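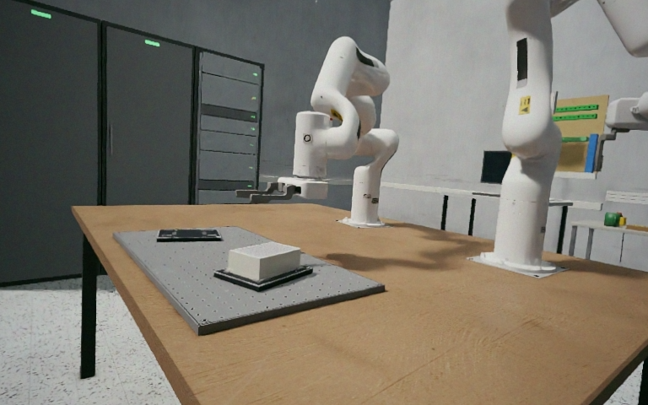 LOCAL BUSINESS

Two new arms at the Plorkau bench, and a different sort of shift

27 September 2019

If you've walked past the Ogunleye instrument works in Ninitstead lately and wondered why the morning crew are coming out the side gate looking a good deal less stiff in the shoulders, the answer is bolted to a big wooden table inside.

The works has been moving its Plorkau line, the small housings and square base pads that go into its water meters, over to a pair of white robot arms that share the one table. Parts are set out on a perforated grey plate between jobs, and the arms do the reaching, lifting and setting down that used to be done by hand, all day, by people on stools.

Ogunleye employs 31 people in Ninitstead, and 11 of them worked the old bench in rotation. All 11 are still on the payroll, the company says, and that was the first question at the staff meeting in April (the second was about parking, as it always is). Five have moved across to final testing, four now look after the arms and their fixtures, and the other two asked for the dispatch desk and got it.

The change hasn't been painless. Staff who took on the arms spent a good part of the winter learning to program them, on top of their usual hours to begin with, until the roster was redrawn and the training was brought inside the working day. A few of the longer-serving hands still say they miss the talk around the old bench, where you could get through a whole football season and somebody's kitchen renovation before lunch. The tea break has been stretched by five minutes, which everyone agrees is a decent start.

There is less sorting by eye now and more minding of where things sit. A fixture that's a touch crooked matters to an arm in a way it never did to a person, so the early starters check the plate before anything else gets going. The line put through 2,784 housings last month, with 938 of them bound for the Clasirholm order — the biggest the works has had on its books.

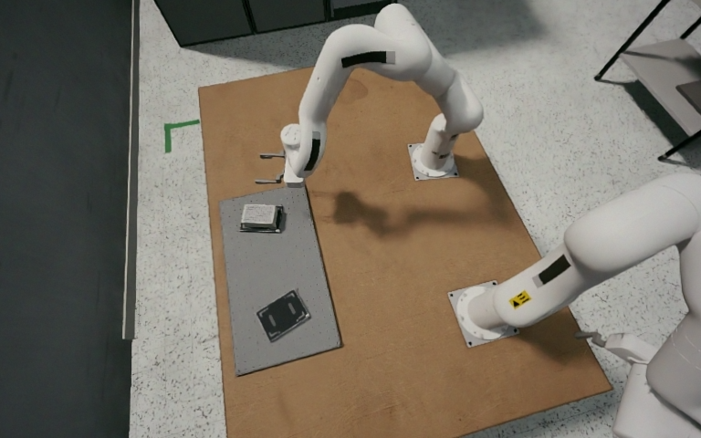
What comes next

Ogunleye says it has no plans for a third arm this year. It would sooner see the present pair settled in, and the testing room, which is rather crowded these days, is first in line for money and floor space.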